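4.2 Utensil Storage

Putting utensils away is a small part of kitchen cleanup, and it is often left out of reports on household robots. The Clollham study included it for two reasons. The objects are long, thin and unevenly weighted, and the place they must go is narrow. A person can drop a spoon into a holder while looking elsewhere. A machine has to find the handle, turn it upright and clear the rim without pushing over what is already inside.

The station used a two-arm system running the Brekis control software, with parallel grippers and a view from the wrist in addition to the view from the head. The holder was a gray caddy with three compartments and a drip tray. Each session consisted of 40 attempts, and an attempt was stopped after 15 seconds without progress. Operators were told not to straighten the caddy between attempts - a household would not do so either.

Figure 4 gives the head view first and the wrist view second. A wooden spoon is held in the right gripper in the head view, and the spatula and whisk stand in the caddy in both.
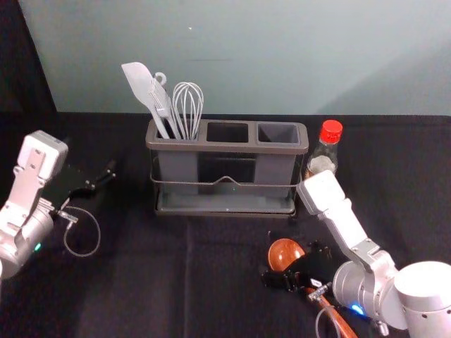
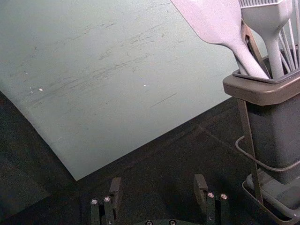 4.3 Observations

The two views did not serve the system equally well. From the head, the compartments could be told apart, and the choice of an empty one was seldom wrong. From the wrist, tall utensils often extended past the top of the view, so the software had to judge their height from the handles alone. Wire tools were the hardest case. Their loops are thin and gray against a dark surface, and the Thoroddsen depth filter removed parts of them as noise.

Release was a further source of failure. Several spoons were brought to the correct compartment and then let go too early, with the handle resting on the rim. Ezekiel Holloway, who supervised the sessions in June, recorded these as incomplete even when the spoon later slid into place. We have kept his rule in the results.

On this evidence, the system can store utensils under supervision, but it cannot yet be left alone with the task. Speed remains a concern as well. The Floltenetti trials, which used a wider holder, reached the same view on both points.

12 shares | 3 comments

Reader comments

mwalters: Was the caddy fixed to the table? Ours slides as soon as a handle touches the rim.

R. Dunmore: I agree with the stricter scoring. A spoon lying across the top is not put away.

kitchenlab: Please publish the results for whisks separately.

Related items
Folding Towels With Two Arms: A Second Look
Sorting Small Parts at the Clollham Shop Floor
Depth Filters and Thin Objects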